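**Sorting blocks by color into separate bins - does anyone keep it up?**

**gnikzad** · 7:40 pm
My sister swears by one bin per color for the kids' blocks. I priced it out at Nadotach and four bins plus a tray comes to more than the blocks cost. We have 822 blocks in one big tub and it works fine. Convince me.

**eskil_h** · 7:58 pm
I won't try to convince you. I will say mixed bins are worse than one tub. Look at a table halfway through a sort:

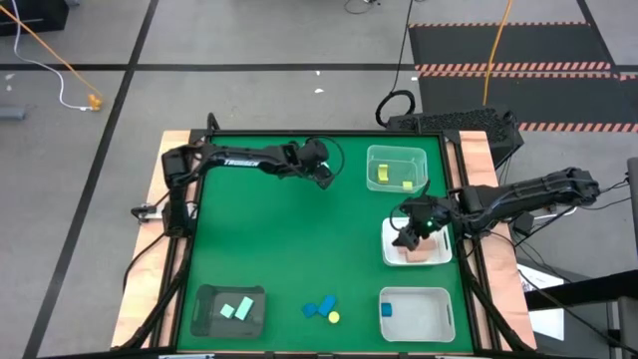

*Green table, mid-sort. Blue cube in the white bin, two more blues still out on the green.*

Two yellow-greens in the clear bin, two mints in the dark tray, fine. Then you need somewhere for the peach ones, and the ball.

**parvizk** · 8:15 pm
Disagree with Eskil. The ball is one item. Put it in a cup and move on. What kills these systems is the containers - clear on top of a green surface, you can't tell at a glance what's a bin and what's table. I bought the clear Drotent ones and regret it.

**gnikzad** · 8:22 pm
Clear was the only kind I was considering! You can see what's in them without labels.

**parvizk** · 8:31 pm
You can see what's in them from above, on a table. Put them on a shelf at knee height with 30 blocks in each and tell me how that goes.

**Bonifacio C.** · 9:04 pm
Has anyone here tested this for more than a month? Everyone posts the first week. My other problem is the in-between shades. Is mint its own color or does it go with yellow-green? My kid says one thing, my wife says another.

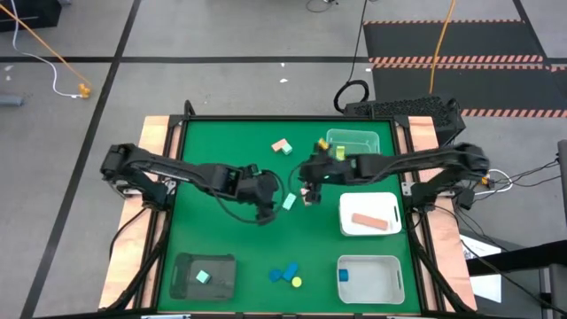 So I'd sort by size if I sorted at all. Long ones in one bin, cubes in another, and no arguing over whether salmon counts as pink. Still not sold on it.

**eskil_h** · 9:20 pm
Size is slower. A kid can see blue from across the room.

**Bonifacio C.** · 9:26 pm
A kid can see long from across the room too.

**gnikzad** · 9:41 pm
OK, I'm keeping the tub through January. Parviz, what do you want for the Drotent bins?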